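Startseite | Schlafen | Matratzenauflagen | Zubehör | Service | Warenkorb

Kalten Topper 550 – Matratzenauflage für Doppelbetten

Der Topper 550 ist eine durchgehende Auflage für Doppelbetten mit einer oder zwei Matratzen. Er gleicht Höhenunterschiede zwischen zwei Matratzen aus und überdeckt die Mittelfuge. Der Kern besteht aus Kaltschaum, offenporig, beidseitig verwendbar. Die Liegehärte ist auf beiden Seiten gleich.

Der Bezug aus Doppeltuch ist vierseitig mit Reißverschluss versehen und lässt sich in zwei Hälften teilen. Jede Hälfte passt in eine Haushaltswaschmaschine. Waschen bei 60 °C, nicht bleichen, Trockner nur im Schonprogramm. Den Kern nicht waschen und nicht chemisch reinigen.
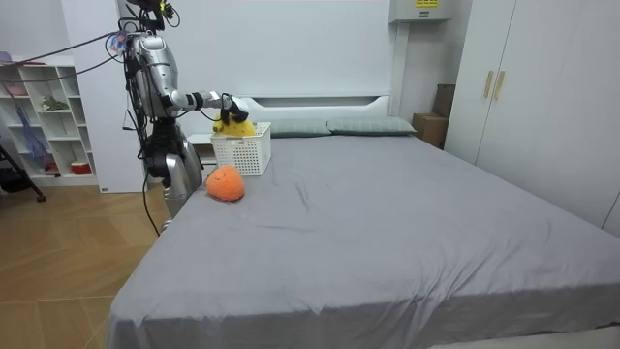 Doppelbett mit weißem Regal im Hintergrund.

Vier Eckbänder halten die Auflage auf der Matratze. Bei Boxspringbetten mit hohem Kopfteil werden die oberen Bänder vor dem Auflegen eingehängt. Nach dem Auspacken den Topper flach auslegen und 24 Stunden ruhen lassen. Ein leichter Eigengeruch in den ersten Tagen ist materialbedingt.

Technische Daten
Artikelnummer: 553 (Bezug einzeln: 570)
Breite: 180 cm
Länge: 200 cm
Höhe mit Bezug: 7 cm
Kern: Kaltschaum
Bezug: Doppeltuch, teilbar
Lieferform: gerollt, im Karton

Passende Spannbetttücher führt Strobel unter der Bezeichnung Cerum. Tücher für normale Matratzenhöhen sind nur geeignet, wenn der Topper getrennt bezogen wird – sonst ist die Steghöhe zu gering.

Kommentare (3)

Oanh Từ: Mittelfuge ist nicht mehr zu spüren. Der Reißverschluss hakt an einer Ecke etwas.

Khải Phí: Gibt es den Topper auch in 160 cm Breite? Im Shop finde ich nur die große Ausführung.

Trí Giáp: Bezug dreimal gewaschen, bisher nicht eingelaufen. Geruch war nach vier Tagen weg.

Kontakt | Impressum | © Kalten Schlafsysteme | Nach oben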